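### 5.2 Early closing of the gripper

The most frequent fault in the Zusari trials was that the gripper closed before the tips were low enough. The log holds 3869 grasp attempts, and in 278 of them the fault was recorded. Figure 4 shows the arm above the near bin.

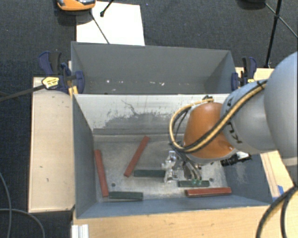

**Figure 4.** The gripper lowered into the bin, with its green tips over a green block.

### 5.3 Cause and correction

We traced the fault to a wrong height offset -- it was 7 mm too large after the February calibration.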